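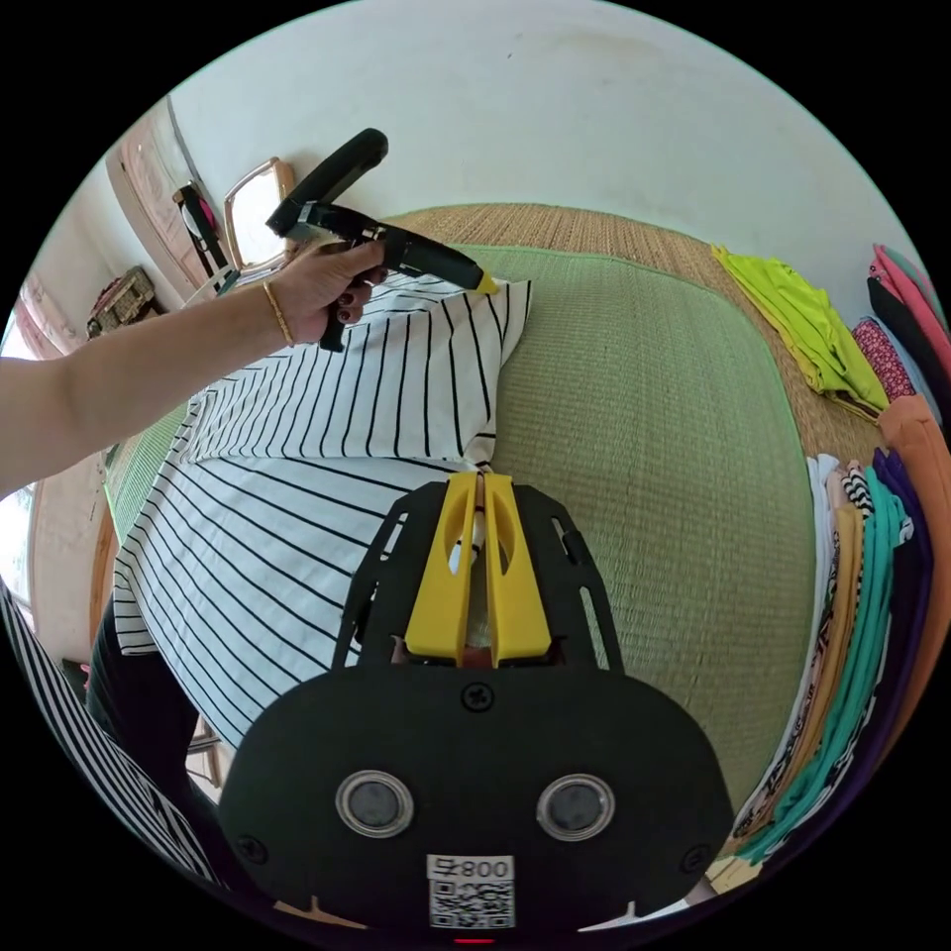
Contrôle de sécurité avant mise en location
Résidence Vineck, logement meublé, deuxième étage
Tournée de février, remarques de Renato Marquez

Mode d'emploi : on coche, on commente, on signe. Les cases vides sont considérées comme non conformes, y compris celles que l'on comptait remplir en rentrant. Barème : C (conforme), R (à reprendre avant l'arrivée du locataire), N (non conforme, on ne remet pas les clés).

1. Entrée et palier

1.1 Porte palière, fermeture à clé : C. Il faut tirer vers soi, lever un peu, puis tourner. Le locataire précédent appelait cela « le coup de main ». Je note C avec indulgence.
1.2 Judas : C. On y voit surtout l'extincteur du voisin.
1.3 Éclairage du palier : R. Minuterie réglée sur 20 secondes. J'ai chronométré la montée avec une valise : 30 secondes. Les dix dernières se font à la confiance.
1.4 Tapis d'entrée : R. Il glisse comme une savonnette. Bande antidérapante demandée à Serkell lors du passage précédent, toujours attendue.

2. Électricité

2.1 Tableau accessible : C, depuis que le porte-manteau a été déplacé.
2.2 Repérage des circuits : R. Étiquettes illisibles, sauf une, très nette, qui indique « divers ». Tout refaire au feutre.
2.3 Test du différentiel 30 mA : C. Déclenche au premier appui. Prévenir avant le test, la voisine du dessous n'y est pour rien mais elle monte quand même.
2.4 Prises de la cuisine : N. Celle près de l'évier bouge dans son logement. Électricien à envoyer, pas de ruban adhésif cette fois.
2.5 Multiprises : R. Deux branchées l'une dans l'autre derrière le meuble télé. Retirées et emportées.

3. Détection et incendie

3.1 Détecteur de fumée présent : C.
3.2 Détecteur de fumée muni d'une pile : R. On aura compris pourquoi la ligne existe. Pile neuve posée sur le plan de travail, à mettre en place et à tester.
3.3 Date de remplacement du détecteur : C. Dix ans, comptés à partir de l'étiquette collée au dos.
3.4 Consignes affichées : C. Format timbre-poste, mais affichées.
3.5 Chemin de sortie dégagé : C.

4. Chambre

4.1 Lit, stabilité du cadre : C. J'ai appuyé aux quatre angles. Grincement côté fenêtre, sans conséquence pour la sécurité, plus gênant pour le moral.
4.2 Natte de paille sur le lit : C. Tissage à passer à la main, dans le sens des brins, pour repérer ceux qui piquent. Vérifier aussi que la bordure tient. Ne pas la laisser dépasser près du radiateur.
4.3 Linge oublié : rien ne part à la benne. Tout vêtement est plié et gardé 30 jours, et c'est le dépôt Vimari qui l'étiquette.
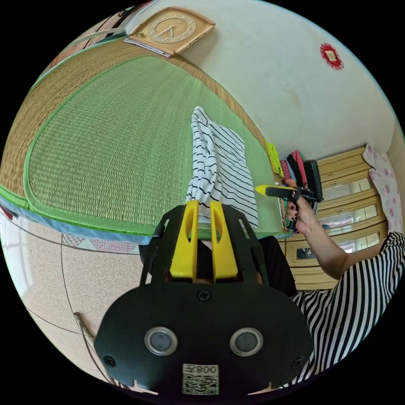 4.4 Radiateur et distance aux textiles : R. Le rideau frôle le thermostat. Raccourcir le rideau, le thermostat n'ira pas plus loin.
4.5 Fenêtre, limiteur d'ouverture : N. Vis manquante. Le limiteur limite donc surtout les bonnes intentions. À refaire avant toute famille avec enfant.
4.6 Lampe de chevet : C. Abat-jour éloigné de l'ampoule.

5. Salle d'eau

5.1 Ventilation : R. Le test de la feuille de papier a donné une feuille par terre. Bouche à dépoussiérer, puis nouveau test.
5.2 Température au robinet : C.
5.3 Barre d'appui : C, après resserrage.
5.4 Joint de douche : R. Devis Riquelme reçu, qui comprend 17 lignes pour un seul joint. Demander la version courte.

6. Cuisine et gaz

6.1 Flexible du gaz, date de validité : C.
6.2 Robinet d'arrêt accessible : R. Il l'est pour quelqu'un de mince qui a retiré au préalable le bac à légumes, deux casseroles et l'aspirateur.
6.3 Hotte : C. Bruyante, mais elle aspire.

Suites à donner

Deux points en N (2.4 et 4.5) : pas de remise des clés avant reprise. Les points en R sont à solder par le gardiennage, photo du détecteur remonté à l'appui. Contre-visite à 10 heures, et merci de prévoir quelqu'un qui sache ouvrir la porte (voir 1.1).

Visa du contrôleur : R. Marquez
Visa du bailleur : en attente, comme la bande antidérapante.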